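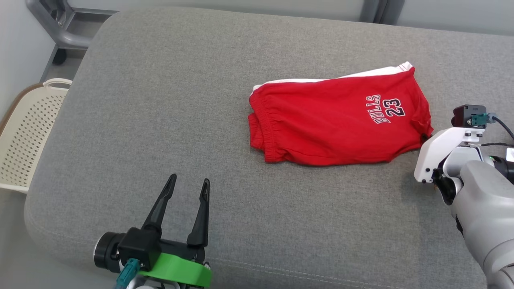
Two robot arms at work beside a folded pair of red shorts.

Print this page
E-mail this page

How Do You Shop for a Robot?
By Yasaman Hassanpour
August 29, 2021

Buying a robot arm is a bit like getting a dog. The dog costs money, but so do the food, the leash and the trips to the vet. A robot needs extra things too, and somebody has to plan for them before any money is spent.

Start with the job. Say you want a robot to fold clothes. Cloth bends and slides, and it never lands the same way twice. One arm can push a shirt around. Two arms can hold both ends at once, so many people who want help with laundry plan for two - and that means paying for two.

Next, think about the hand. A robot's hand is often sold apart from its arm. The black one in the photo is called a gripper. It has two long fingers with narrow tips. Other jobs need other hands. A suction cup is good for boxes but not much use on a pair of basketball shorts.

Then come the parts people forget. The white arm in the photo has a small camera on it, and there are cables to plug in. Cables wear out. Fingers get bent. A careful buyer orders spares on the first day.

Here is a pretend shopping list. You have 2058 tokens to spend.

Two arms: 6 boxes of 100 tokens each
Two grippers: 400 tokens
Cameras and cables: 400 tokens
Spare parts: 400 tokens

Add it up and you get 1800 tokens. That leaves 258. Should you spend them on a third camera? Afshin Tabrizi, who plans equipment for a workshop, would tell you to wait. He keeps some money back every time - something always breaks in the first month.

You also have to plan for space and time. Arms need room to swing. People need training, and a delivery ordered in August might not come until October.

Try it yourself. Pick a chore at home and write down 10 things a robot would need to do it. Put a star next to the ones you could not do without.

Print this page
E-mail this page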